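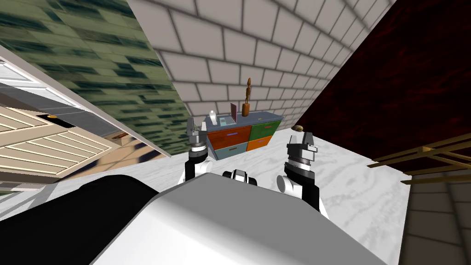 *Simulated view with both arms raised and a low chest of drawers beyond them.*

# Route 30 Crash: Memorial and Road Closure FAQ

**When does the road close for the memorial walk?**
Route 30 closes between Claeys Road and the Britine overpass at 6:30 p.m. Local access ends 20 minutes earlier. Both lanes reopen at 9 p.m.

**Where do I park?**
Use the Avitz Field lot, which has 300 spaces. Parking on the shoulder is prohibited, and vehicles left there will be towed.

**Is the crash investigation finished?**
No. The reconstruction report is due in June. Questions about its release go to Negin Kazemi in the county records office. Witness statements are not public while the case is open. 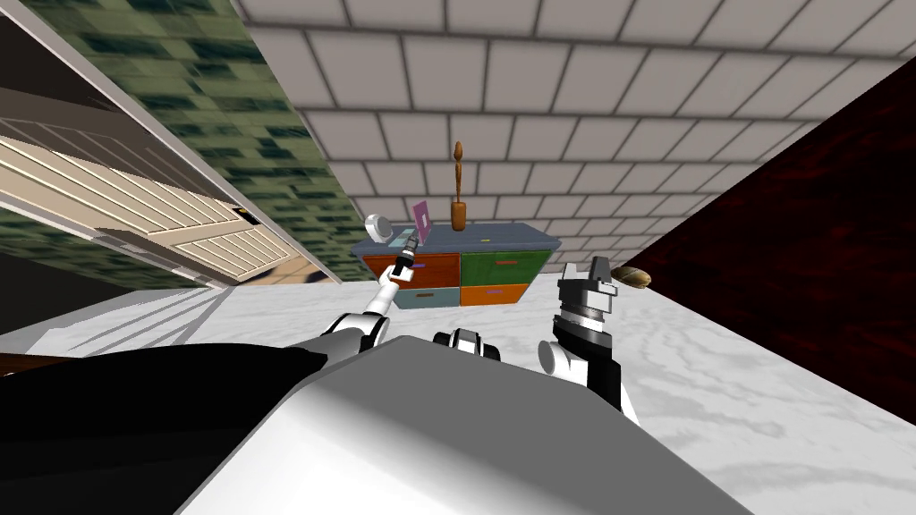 ## Donations and detours

**How do I give to the family fund?**
Checks are accepted at the Sumex Credit Union main branch. Write "Route 30 Fund" on the memo line. Cash is accepted at the walk check-in table only.

**Can I leave flowers at the crash site?**
Not on the median. Items may be placed along the fence at mile marker 395 and will stay there for 30 days. Families who want an item returned should contact Tineke Jansen at the township office before then.

**Which detour applies to trucks?**
Trucks must follow the signed route on Claeys Road. The Britine underpass is closed to them.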